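White floor tiles and dark grout: your questions, our doubts
Posted in April by the Zungate flooring desk
4 comments | 200 shares

Is dark grout really easier to keep clean?
It's easier to keep looking clean, and people mix the two up. Dark lines hide tea, mud and most of what a mop pushes into them. The dirt is still there. Scrub the joints as often as you would pale ones.

Do glossy tiles stay white?
The glaze does. What sits on top of it is another matter. Scuffs and smudges show up on plain white more than on any patterned tile we have tried, and the showroom won't mention it because the showroom gets mopped every morning. A shiny surface also throws back whatever light you have, so expect grey patches and bright spots that move as you do.

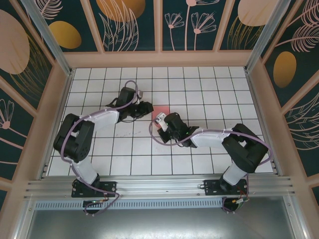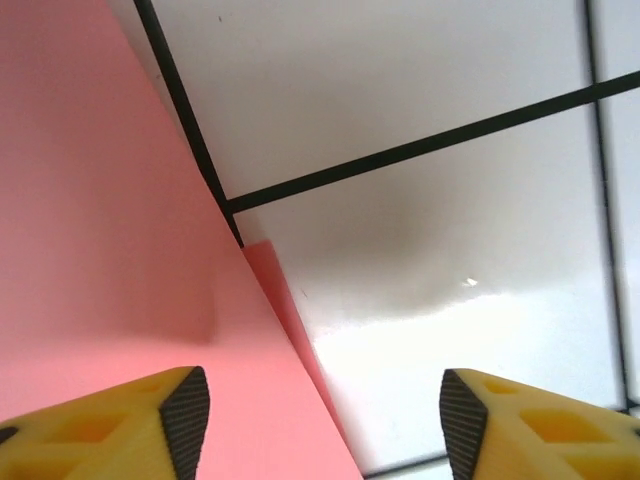 Will a sealer stop the marks?
We doubt it. Gekura sells one for glazed tile, and we can't see what it is meant to soak into. Seal the grout if it's the cement sort and leave the tile alone.

What about the "no scrub" sprays?
We tried Friesen on a hallway for 4 weeks. Warm water and a drop of washing-up liquid did the same job on the other half of the floor. Grey rubber marks needed a melamine sponge on both sides, used gently, as it can dull a shine.

The box says the tile is good for 2,000 cleans. Should I believe it?
Ask who did the cleaning, and with what. Zindov didn't answer when we wrote to them.

Is a glossy tile slippery?
When wet, often. Ask the shop for the slip rating in writing before you pay, and walk away if they only tell you it's "fine for most homes".

Related
Does grout paint last?
Matt or gloss for a small bathroom
Steam mops: what the leaflet leaves out
Getting old adhesive off a tile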